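Ticket 233 — Gripper drops whatever it's holding when the wrist turns past a certain point
Project: Flaromeck (shared workshop arm, the long bench)
Opened by: Hortensia Salinas
Priority: Annoying
Status: Closed, reopened, closed

March 17, 2023

Symptom. Arm picks up the test block without fuss, lifts it, starts to roll the wrist, and somewhere in the roll the fingers open. Block falls on the bench. Arm carries on to the drop-off point with great dignity and puts down nothing. Does it every time with a big roll, never with a small one.

Things I have been told it is, by people walking past: static, the wrong sort of grease, Windows.

Step 1. Turned it off and on. No change. I'm putting it in so that I can't be asked.

Step 2. Swapped the gripper servo for the spare in the Zapata box. Same fault. Swapped it back, and in doing so lost one of the tiny horn screws, so the horn is now held on by a screw from a pair of reading glasses. It fits better than the original.

Step 3. Checked the supply with the meter while the arm moved. It dips a bit when the shoulder starts, as it always has, and it's steady as you like during the roll. So it isn't the power supply, and whoever wrote IT IS THE POWER SUPPLY on the whiteboard can rub it off.

Step 4. Ran the pick and roll with the gripper unplugged and the meter clipped across the signal wire at the gripper end. Signal goes away partway through the roll and comes back on the return. That's a wire. Wiggled everything between the elbow and the wrist. Couldn't make it happen by hand, naturally.

Step 5. Left the wrist camera running so I could log joint angle against picture and see where in the roll the signal goes. The camera is on its own lead and hasn't missed a beat, which rules out the bundle as a whole and points at the one thin cable that runs outside it. 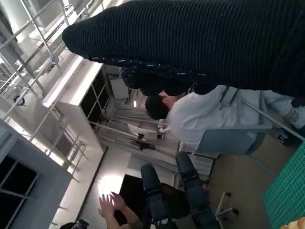
Wrist camera with the roll well over. Room on its side, cutting mat bottom right.

If you want to match this to the log, tilt your head. The chairs are the easiest thing to get your bearings from. I have not corrected the rotation in software and I'm not going to — the tilt is the most useful bit, as it's a free check on the angle the controller claims. The two agreed well enough for me to stop blaming the encoder, which I had been doing since July.

Step 6. Pulled the sleeve off the thin cable. It's the Cirnetti one, solid core, the sort meant for screwing to a wall and leaving alone. Somebody (me, the receipt is in the folder) bought it because it was cheap. Where it leaves the forearm clip it bends over the edge of the bracket each time the wrist goes round, and the signal core has cracked inside the insulation. Looks perfect from outside. Pinch it and bend it and the meter goes quiet.

Fix. New length of stranded flexible cable, soldered at both ends, and a loop of slack at the wrist so it twists along its length and doesn't fold at one spot. Filed the bracket edge round. Moved the clip 20 mm back towards the elbow.

Test. Ran 30 picks with the full roll. Held on every time. Closed the ticket and went to make tea.

Reopened, same afternoon

Kalis ran it and it dropped the block on the first go. I came back and it behaved. I went away and it dropped it again. After some bad-tempered watching from the doorway: he was using his own script, which opens the gripper before the move to drop-off. In other words it was doing as it was told. Line 8, if anyone has copied it. Delete the line or move it to the end.

Closed again.

Left to do, for whoever gets there first:

The other thin cable, the one for the finger switch, is off the same Cirnetti reel. It hasn't failed. It will. There's enough flexible stuff left in the drawer to do it.

The firmware should really stop the arm when it loses the gripper signal and not just let the fingers go slack. I had a look and it's more than an evening's work. Separate ticket, please, and not assigned to me.

Please put the reel itself somewhere it can't be mistaken for useful. I've written NOT FOR MOVING PARTS on the side in marker, but I had also written that on the last one.

If a reading-glasses screw works loose on the horn, I have the other one from the same pair.

Comments (3)

Kalis: Line moved to the end, works now. In my defence it was your script before it was mine.

Hortensia Salinas: Checked the history. It was. Comment noted and resented.

Kalis: Did the finger switch cable while the iron was hot. Used all the flexible stuff, so we need more.

2 shares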